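Espace Presetti – Accueil des compagnies
Fiche pratique : préparer l'accueil d'un spectacle familial avec animaux
Mise à jour : 13 février 2020

La présente fiche s'adresse aux compagnies, aux producteurs et aux associations qui souhaitent présenter à l'Espace Presetti un spectacle tout public comportant des animaux domestiques. Elle décrit les démarches dans l'ordre où elles doivent être accomplies. Elle complète les conditions générales de location, qui demeurent seules applicables en cas de divergence.

Sont concernés les spectacles de chiens, de chats, d'oiseaux domestiques et de petits équidés. Les animaux d'espèces non domestiques ne sont pas admis dans l'établissement, y compris dans le hall et sur le parvis.

Étape 1. Choisir la salle

L'Espace Presetti dispose de deux salles pouvant recevoir ce type de programme. La salle Serrano compte 379 places en gradin fixe et une scène de 12 mètres d'ouverture. La salle Zollholm compte 212 places, avec une scène de plain-pied bordée par le premier rang. Les numéros comportant des passages dans le public ne sont autorisés que dans la salle Zollholm, où les allées latérales sont assez larges pour le croisement d'un dresseur et d'un spectateur.

Les petits équidés sont acceptés uniquement dans la salle Serrano, par le quai de déchargement. La rampe du quai est fixe. La compagnie qui a besoin d'un revêtement antidérapant l'apporte et le dépose elle-même.
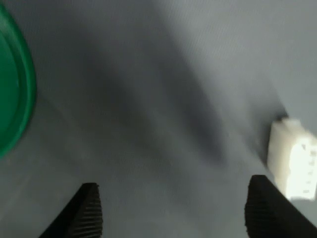

La demande d'option se fait au moyen du formulaire de réservation, rubrique « Jeune public et familles ». L'option est valable un mois. Passé ce délai, la date est remise à disposition sans rappel. Pour les représentations de décembre, les options ne sont pas renouvelables, quelle que soit l'ancienneté de la compagnie dans la maison.

Étape 2. Constituer le dossier animalier

Le dossier est distinct du dossier technique et doit parvenir au bureau d'accueil au plus tard 6 semaines avant la première représentation. Il comprend :
- la liste nominative des animaux, avec l'espèce, l'âge et le numéro d'identification de chacun ;
- les carnets de vaccination en cours de validité ;
- un certificat vétérinaire récent attestant l'aptitude au transport et à la présentation au public ;
- les justificatifs de qualification des personnes chargées des soins ;
- l'attestation d'assurance en responsabilité civile mentionnant expressément les animaux ;
- le récépissé des déclarations effectuées auprès des autorités compétentes.

Un animal qui ne figure pas sur la liste ne peut pas entrer dans le bâtiment. Lorsqu'un remplacement est envisageable, il convient d'inscrire dès l'origine l'animal remplaçant. Les dossiers incomplets sont retournés en une seule fois, accompagnés du relevé des pièces manquantes.

Étape 3. Adapter la fiche technique

La fiche technique usuelle de la compagnie est rarement suffisante. Il est demandé d'y ajouter les points suivants.

Son. Indiquer le niveau maximal souhaité et signaler tout effet soudain (détonation, sifflet, sirène). Les enceintes de proximité sont éloignées des zones d'attente des animaux. Si une bande sonore est utilisée, la régie doit disposer d'une version sans effets.

Lumière. Les stroboscopes sont exclus pendant les numéros animaliers. Les projecteurs posés au sol sont protégés par une grille ou remplacés par des appareils suspendus. Les noirs complets sont limités aux changements de décor, animaux sortis.

Sol. Préciser la nature du tapis de scène. Le tapis de danse de la maison est glissant pour les chiens de grande taille. Les compagnies qui utilisent un tapis propre communiquent ses dimensions et son classement au feu.

Fumée. Les machines à brouillard et à fumée lourde ne sont pas utilisées.

Accessoires. Les tremplins, échelles, cerceaux et plateaux pivotants sont présentés au régisseur général lors du montage. Les cerceaux enflammés sont refusés.

Étape 4. Organiser les loges et les zones de repos

Chaque espèce dispose d'un local séparé. Les loges du rez-de-chaussée sont attribuées en priorité aux animaux, celles de l'étage aux artistes. La compagnie fournit les cages, les litières, les gamelles et la nourriture. La maison met à disposition un point d'eau, des bacs de collecte et un chauffage d'appoint sur demande.

Les couloirs d'accès sont fermés au public et au personnel non concerné pendant la demi-heure qui précède la représentation et jusqu'à la sortie du dernier animal. Il est recommandé d'apposer sur la porte de chaque loge le nom et le numéro de téléphone du soigneur responsable.

Aucun animal ne passe la nuit dans le bâtiment sans la présence d'un membre de la compagnie. Cette présence est signalée par écrit au poste de sécurité.

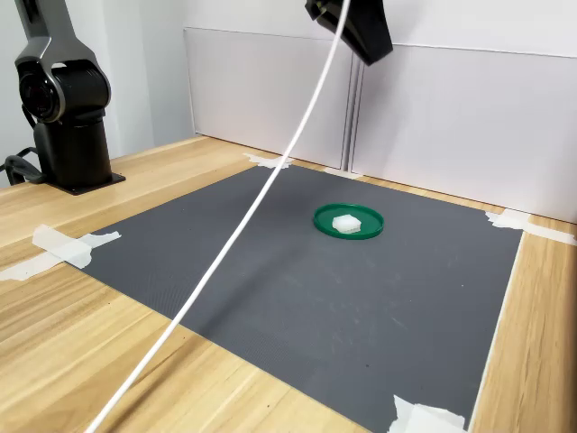 Étape 5. Prévoir le déroulement de la journée

Un spectacle familial ne devrait pas excéder une heure sans entracte. Lorsque deux représentations sont données le même jour, un intervalle de trois heures est observé entre la fin de la première et le début de la seconde. Une troisième représentation n'est pas autorisée avec les mêmes animaux.

L'ordre de passage est établi de manière que chaque animal regagne sa loge dès la fin de son numéro. Les numéros de jonglage, d'équilibre ou de comédie sans animaux peuvent être intercalés afin de faciliter les changements. La conduite définitive est remise à la régie la veille, en double exemplaire.

Le filage avec animaux s'effectue en salle fermée. Les photographes accrédités y sont admis sans flash.

Étape 6. Informer le public

Les supports de communication mentionnent la présence d'animaux et les espèces concernées, à l'attention des personnes allergiques. La formule suivante peut être reprise : « Ce spectacle présente des animaux domestiques. Les animaux des spectateurs ne sont pas admis en salle, à l'exception des chiens guides et d'assistance. » Les spectateurs accompagnés d'un chien guide sont placés en fond de parterre, après accord de la compagnie sur l'emplacement retenu.

Les rencontres à l'issue de la représentation ont lieu dans le hall, derrière un cordon, pour une durée d'un quart d'heure. Les enfants restent accompagnés. La vente de nourriture destinée aux animaux est interdite.

La billetterie est assurée par le service Plisard. Les quotas réservés aux écoles et aux centres de loisirs lui sont communiqués par le bureau d'accueil, et non par la compagnie.

Étape 7. Restituer les locaux

Les loges sont rendues balayées et aérées. Les litières usagées sont déposées dans les bacs prévus à cet effet sur le quai. Un état des lieux contradictoire est signé avant le départ du dernier véhicule ; à défaut, celui du régisseur général fait foi. Les frais de nettoyage supplémentaires sont imputés sur le dépôt de garantie.

Documents à télécharger
Formulaire de réservation
Modèle de liste des animaux
Plans des salles Serrano et Zollholm
Conditions générales de location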